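Endudberg 自动化运行支持中心
工单查询 > 已处理工单 > 工单详情

工单编号：236
标题：双区料箱取放工位频繁触发保护性停止，并申请布置合规性复核
所属站点：Tivholm 实验车间
工位：16号工位
提交单位：Tivholm 站点运行组
受理单位：运行支持中心二线
协同单位：Egger 集成服务组
类别：机器人 / 末端与料箱接触 / 现场布置
优先级：二级（限制运行）
状态：有条件恢复，遗留项跟踪中
适用文件：《Forker 取放工位作业与布置规范》（以下简称“规范”）

一、提交内容

站点运行组反映，本工位自6月完成料箱更换后，在混合物品分区转移任务中多次出现保护性停止。停止时机械臂保持在料箱上方或料箱侧壁附近，示教界面提示外力超限，需人工确认后方可继续。最近一个连续运行周期内累计停止23次，已明显影响任务完成，且操作人员对于“确认后继续”与“确认后回零”的适用条件理解不一致。

站点运行组同时请求支持中心答复下列事项：

外力阈值能否由站点自行上调；
料箱采用弹簧夹固定是否符合规范要求；
料箱内壁及分隔板出现磨损后，继续使用与停用的界限如何掌握；
混合物品任务中，哪些物品应当列入限制清单。

站点运行组在提交工单前已自行执行以下操作：重启控制器；重新加载任务程序；更换一组测试物品；将运行速度由常规档调至低速档。调至低速档后停止现象有所减少，但未消除。站点未修改任何安全参数，此点经受理人员核对参数校验值后确认属实。

二、受理与初步判断

受理意见：本工单同时涉及故障排查与规范符合性，按规范“异常与复核”一章的规定，两项内容应在同一工单内处理，不得拆分。在复核结论作出之前，16号工位仅允许在低速档下运行，且运行期间须有一名具备上岗资格的人员在场。

支持中心调取了停止事件记录、关节力矩曲线和任务日志。初步比对显示，停止事件集中在两个阶段：一是末端下探至料箱下区、靠近侧壁的阶段；二是末端携带物品越过分隔板的阶段。空载移动阶段未见停止事件。力矩曲线在停止前呈逐步上升形态，与瞬时碰撞的典型曲线有区别，更接近末端或所持物品与箱壁持续接触的情形。

据此，受理人员暂不支持更换力传感部件的建议，先行检查料箱位置、坐标标定与抓取点约束。

关于阈值上调一项，先行答复如下：外力阈值属于安全相关参数，站点无权自行修改。以提高阈值的方式减少停止次数，会掩盖末端与料箱的异常接触，规范对此有明确禁止性规定。确有工艺需要的，应当提交变更申请，附风险评估更新稿，由 Egger 集成服务组与支持中心共同审核。

三、排查记录

记录一：远程检查

检查末端负载参数设置。登记质量与重心数据同现行夹爪配置一致，未发现误用旧配置的情况。

检查任务程序中的料箱模型。程序内的料箱外廓与料箱更换后的登记尺寸一致，但分隔板在模型中按竖直平面处理，而更换后的料箱采用倾斜分隔板。路径规划据此计算的越板余量，在分隔板的一侧偏小。该差异在6月更换料箱时未列入变更单，属于变更管理疏漏。

检查抓取点约束。下区靠近箱壁一侧未设置避让带，规划器可以选择紧贴箱壁的抓取姿态。对于细长或带手柄的物品，该姿态容易使夹指外侧与箱壁接触。

记录二：站点配合测量

站点按支持中心要求，使用标定探针复测料箱基准点。料箱相对登记位置存在偏移，最大处为4毫米，超出规范对“可拆卸料箱重复定位”的允许值。偏移方向与弹簧夹受力方向基本一致，但仅凭一次测量尚不能确定偏移是在安装时形成，还是在运行中逐步积累。

站点补充说明，料箱清洁时需要取下，重新放置时以桌面标记和操作人员目视对齐为准，没有硬性限位。支持中心认为，该做法不满足重复定位要求，应予整改。

记录三：停止事件分类

支持中心会同 Egger 集成服务组对全部停止事件逐条归类。归类所用的口径如下，供其他站点参照：

持续接触类：停止前力矩曲线有可辨识的爬升段，末端位于箱壁或分隔板的避让范围之内。

物品卡滞类：夹爪已闭合，提升阶段竖直方向外力升高，物品可能与箱壁、箱底接缝或其他物品发生牵连。

线缆牵拉类：外力方向与末端运动方向无明显关联，而与腕部转角存在对应关系。

未定类：数据不足以支持上述任何一类的判断。未定类不得为便于结案而并入其他类别。

归类结果以持续接触类为主，物品卡滞类次之。存在个别疑似线缆牵拉的事件，其腕部转角均处于任务允许范围的末段。Egger 集成服务组据此建议，将线缆走向检查纳入本次处理范围。支持中心同意。

记录四：工位布置核查

按规范规定，布置核查应当在工位保持作业状态时进行，不得事先整理物品、移动料箱或收拢线缆。核查以实际布置为准，图纸仅作为对照。

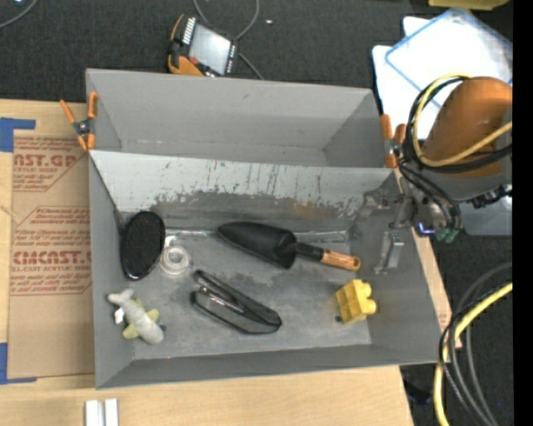
本页最后修改：7月26日（星期五）　修改单位：运行支持中心二线　修改内容：补充布置核查意见及恢复条件

核查意见如下。

（一）关于分隔板磨损

倾斜分隔板下部有横向分布的划痕、擦痕和漆面剥落，上部浅色漆面另有竖向细划痕。磨损本身不能单独证明末端曾与分隔板发生接触，也可能包含物品拖带及清洁操作造成的痕迹，因此不作为停止原因的直接证据。但是，按规范“料箱状态”一节，漆面剥落区域处于末端越板路径附近的，应当登记磨损范围，并在恢复运行前确认表面无翘起、无尖锐边缘。

处理意见：料箱可以暂时保留使用，由站点完成触检并登记。触检应当在机器人断开使能后进行，佩戴防割手套。如发现翘起漆片或边缘毛刺，立即停用料箱，不得以胶带覆盖后继续使用。

关于继续使用与停用的界限，规范采用的是状态判定，没有规定统一的使用期限。下列任一情况成立时应当停用：箱壁或分隔板发生可测量的变形；剥落碎屑可能进入夹爪活动部位；磨损影响视觉识别的稳定性；箱底接缝能够钩挂物品。单纯的颜色变化或浅表划痕，不构成停用理由，但应留存记录，便于下次对照。

（二）关于料箱固定

料箱两侧在分隔板附近以橙色弹簧夹夹持。规范允许弹簧夹作为辅助固定，不允许将其作为唯一的定位手段。弹簧夹只提供夹持力，不提供基准；每次拆装之后，夹持点和夹持角度均可能改变，料箱随之出现偏移。

同时应当注意，右侧弹簧夹与机器人线缆的距离过近。夹子手柄处于线缆活动区域时，存在钩挂线缆的可能，线缆晃动亦可能带动夹子移位。此项列为须在恢复运行前消除的问题。

处理意见：在工作台上加装机械限位，限位应同时约束料箱的两个水平方向；弹簧夹如需保留，应移至线缆活动区域以外，并使手柄朝向外侧。限位的安装由 Egger 集成服务组提供安装图，站点不得自行在台面上钻孔。

（三）关于线缆

机械臂外侧的黑色、黄色线缆呈环状绕行，并有黑色线缆向腕部垂下。规范对外部线缆的要求是：在任务允许的全部姿态下，线缆既不得绷紧，也不得进入夹爪与料箱之间的空间。一处姿态下线缆状态良好，不能代替全行程检查。

处理意见：由站点在低速手动模式下完成腕部全行程转动，逐段观察线缆余量。发现牵拉的，先调整固定点位置，再考虑更换线缆长度。不得采用加装扎带、将线缆整体勒紧的方式处理，此类处理在腕部转角末段往往使情况加重。

（四）关于手持控制装置的放置

手持控制装置置于工作台后方的地毯上。规范“人员与操作位置”一章要求，自动运行期间，手持控制装置应当处于在岗人员伸手可及之处，或者挂放于指定支架。放置于地面时，人员需要弯腰并可能将上身探向工作区，响应时间延长，且装置线缆易被踩踏或绊挂。

处理意见：加装支架。支架高度、朝向须使在岗人员无需越过工作台即可取用。支架安装完成之前，运行期间由在岗人员手持。装置未处于可及状态时，不得启动自动程序。

（五）关于台面与周边物品

料箱左侧平放有带保护纸的亚克力板，板的右侧与料箱相接。板材若未固定，料箱拆装时可能被带动，进而改变料箱的落位；板材边缘亦不应用作料箱的对齐基准。站点须确认该板的用途。属于工位组成部分的，应当固定并列入布置图；不属于工位组成部分的，应当移出台面。蓝色胶带角标可以作为目视参考，不能替代限位。

工位周边堆放的板材、盖板等物品，应当按照人员通行要求重新归位。通行路径的边界以站点布置图为准，图中未标明边界的，由站点补画后报支持中心备案。

四、物品限制清单的答复

站点询问混合物品任务中哪些物品应当限制。规范不按物品名称设限，而按抓取过程中的特性设限。站点在编制清单时，应当对每一种物品判断以下特性，并记录判断依据。

刚性与长度。园艺小铲一类带手柄的刚性物品，抓取点偏离重心后容易发生转动，另一端可能触及箱壁或分隔板。此类物品应当指定抓取区域，并在越板阶段提高通过高度。未指定抓取区域的，不得进入自动任务。

铰接结构。形似订书机的工具等具有活动臂的物品，在夹持过程中可能张合，外廓随之改变。应当以最大张开状态作为避让计算的外廓；具备锁定机构的，先行锁定。含有订钉、刃口等部件的，应当取出或者封闭后方可投入。

柔软与附属物。毛绒玩具的外廓允许一定压缩，但缝在外侧的标签、鳍状或尾状突出部分可能被夹指夹入铰接处。标签较长的，应当剪短或固定。每批任务结束后须检查夹爪连杆部位有无纤维残留。

自由端。胶带卷一类物品的自由端可能粘附于夹指或箱底，造成释放失败。投入任务前应当将自由端压平。释放失败后，不得以快速甩动末端的方式脱离物品，应当停止程序后人工取下。

细杆与薄壁。附有细杆的物品斜靠箱壁时，传感器对细杆的识别可能不稳定，规划器存在将其视为空区域的风险。首次投入此类物品，应当以低速档完成单物品试验，试验通过后再与其他物品混放。

积木等小型刚性物品一般可以直接投入。位于箱角或紧贴箱壁的，仍应执行避让带规则；无法满足避让要求的，由系统标记为不可抓取，转人工处理，不得为完成任务而临时关闭避让带。

站点应当将清单与任务程序版本绑定。清单发生变动而程序版本未更新的，视为未经批准的变更。

五、停止后的处置程序

鉴于操作人员对停止后的处置理解不一致，支持中心就规范条文作统一解释。本解释适用于全部同类工位，各站点原有的张贴说明与本解释不一致的，以本解释为准。

保护性停止发生后，在岗人员首先观察末端、所持物品、料箱和线缆四处的相对位置，不得先行按下确认键。

末端及所持物品与料箱无接触，且线缆无牵拉的，可以确认后继续。继续后在同一位置再次停止的，不得第二次确认继续，应当转入手动模式撤离。

末端或所持物品与箱壁、分隔板存在接触的，应当转入手动模式，沿接触面法线方向缓慢撤离，再执行回零。禁止在接触状态下直接执行回零，自动规划的回零路径可能使末端沿箱壁滑动。

夹爪闭合且物品被卡住的，先在低速手动模式下确认臂体不会因释放而弹动，然后打开夹爪。任何情况下，人员不得在使能状态下将手伸入料箱。需要取出物品的，应当断开使能，确认状态指示后再行取出。指示灯点亮的含义以该型设备的说明文件为准，不得凭灯光颜色自行推断设备处于何种状态。

线缆存在牵拉的，不得继续转动腕部。应当沿原转动方向的反方向退回，并停止当班任务，待检查完成后恢复。

每次停止均须记录。记录内容至少包括：停止时的任务阶段、所持物品、接触情况、处置方式以及是否重复发生。仅填写“已复位”的记录视为无效记录。本次调取的站点记录中，此类填写占有相当比例，给归类工作造成了不必要的困难，请站点运行组在班组内予以纠正。

六、参数与程序调整

经审核，本工单批准下列调整，由 Egger 集成服务组实施，站点配合验证：

将料箱模型中的分隔板更新为倾斜平面，并按实测角度录入。

在下区四周及分隔板两侧设置避让带，抓取姿态的夹指外廓不得进入避让带。

越板阶段的通过高度按所持物品的外廓计算，不再沿用固定高度。

在任务开始前增加料箱基准点自动核对步骤，偏移超限时拒绝启动并提示人工检查。

腕部转角范围在线缆检查完成之前临时收窄。

外力阈值保持不变。速度上限在验证期间维持低速档设置。

上述调整须形成新的程序版本。旧版本应当从控制器中移除，归档于 Forker 文件库，不得以备用名义保留在现场。

七、验证与恢复条件

验证安排为在低速档下连续运行16小时，允许分班进行，班次之间不得调整程序或更换料箱。验证期间发生线缆牵拉类停止的，验证终止，待原因查明后重新开始。发生持续接触类停止的，由支持中心根据接触位置决定是否继续。

验证阶段一已经完成。该阶段未发生线缆牵拉类停止，持续接触类停止未再出现，物品卡滞类停止仍有发生，均与铰接类物品有关。站点已按处置程序撤离并记录，记录内容完整。

支持中心据此同意有条件恢复，条件如下：

铰接类物品暂不投入自动任务；
机械限位安装完成且复测合格之前，每次拆装料箱后均须人工复测基准点；
手持控制装置由在岗人员手持，或者挂放于已经验收的支架；
右侧弹簧夹不得处于线缆活动区域内；
运行速度不得超出低速档。

任一条件不能满足的，工位恢复至限制运行状态，无须另行通知。

八、站点反馈及答复

站点反馈：机械限位加装后，料箱取下清洁的时间将有所增加，询问可否仅在一侧设置限位，另一侧仍由弹簧夹定位。

答复：不同意。单侧限位仍留有一个方向的自由度，与本次测得的偏移情况相同。可以采用带斜面导入的限位块，既满足定位要求，也便于放置。安装图已按此方案修订。

站点反馈：触检未发现翘起漆片，分隔板右侧有一处浅褐色区域，性质不明，询问是否影响使用。

答复：先以无绒布蘸中性清洁剂擦拭。可以擦除的，按污渍登记；不能擦除的，观察其范围是否扩大，并在每次清洁时记录。未查明性质之前不得打磨。

站点反馈：夜间班次在岗人员同时负责相邻工位，是否满足“在场”要求。

答复：不满足。在限制运行及有条件恢复期间，在岗人员不得兼管其他自动运行中的工位。相邻工位处于断电状态的，不在此限。

站点反馈：亚克力板的用途已经核实，拟保留。

答复：同意保留，须固定并补入布置图。固定方式不得使用双面胶或纸胶带，板边与料箱之间应当留出间隙，避免料箱落位时受板边影响。

九、遗留事项

倾斜分隔板模型的更新已经完成，但其他使用同型料箱的工位尚未逐一核对。由 Egger 集成服务组提供工位清单，各站点自行核对后回报，未回报的工位不得升至常规速度档。

料箱更换未列入变更单一事，由支持中心另行发出变更管理提示。今后凡料箱形状、分隔方式、固定方式发生改变的，无论外形尺寸是否相同，均按布置变更办理。

规范中“可拆卸料箱重复定位”一节未就弹簧夹与线缆的间距给出数值，拟在下次修订时补充。修订稿征求意见期间，各站点以全行程检查中互不接触为最低要求。

铰接类物品的恢复投入，须由站点提交单物品试验记录，在本工单下续报，不另开新单。

机械限位及支架的验收表由站点填写后上传至本工单附件栏。支持中心收到验收表并完成复核后，变更工单状态。

相关文件：
《Forker 取放工位作业与布置规范》
《外部线缆全行程检查表》
《料箱状态登记表》
《保护性停止记录填写说明》
《安全相关参数变更申请表》

Endudberg 自动化运行支持中心
返回工单列表　打印本页　订阅状态变更通知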